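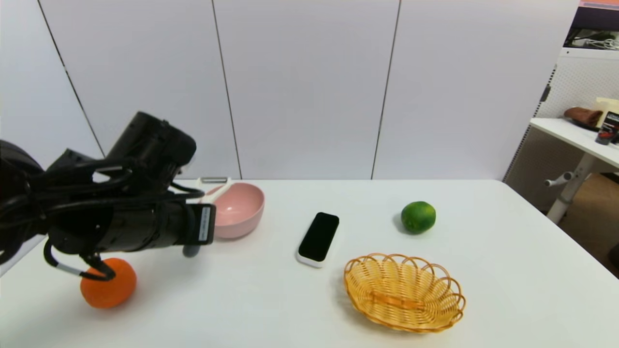 The Folden Citrus Press: One Month of Juice

Posted in November by Adeel Jafri
Filed under: Kitchen Stuff We Keep Using
3 min read

I grew up in a house where orange juice came out of a can, frozen, and you mashed it into a pitcher of water with a wooden spoon. So fresh juice still feels like hotel breakfast to me, and I've been chasing it with bad equipment for years! A glass reamer that let every seed through. An electric thing that screamed so loud the dog left the room. Then my sister gave me the Folden, a big hand-pull press from Berge, and I have used it nearly every morning since.

It's a lever press, the old diner kind. You cut the orange across the middle, set the half face down on the cone, and pull the handle. That's the whole job. The handle is long enough that I can do it half asleep with one arm, and my mother, who has bad wrists, can do it too (she pulled more halves than I did on her last visit, and then asked where to buy one).

What I love most is how dry it leaves the peel. With my old reamer I'd always give each half a second go and still feel like I was throwing juice away. With this, one pull and you've got a flat little hat of rind. I get a proper glass from 2 big navels, and if they're Valencias it's even better – sweeter, thinner skin, hardly any pith in the way.

Grapefruit fits if it's a small one. The huge ones don't, and I had to quarter one and sort of fold it in, with juice down my sleeve. Limes work but they slide around on the cone, so for limes I still grab the little hand squeezer.

Now the grumbles. It's heavy. My kitchen scale gave up on it, so I can't tell you the number, but you will want to pick a spot on the counter and leave it there. It's also tall, and it missed fitting under my cabinets by a finger's width, which is why it lives next to the toaster by the window. The strainer has holes a bit too generous for anybody who hates pulp. I like pulp. My husband does not, and he pours his through a tea strainer and sighs.

Cleanup is easy if you do it right away. The cone and strainer lift out and rinse under the tap. Leave them until after work and you'll be picking at dried bits with a toothbrush, ask me how I know.

I also tried a friend's Drodalberg for a weekend. Smoother handle, prettier base, and it tipped toward me on every pull. The Folden has never budged, and the rubber feet haven't marked the counter either.

Mine came in green. There's a cream one too, and I'm a little jealous of it.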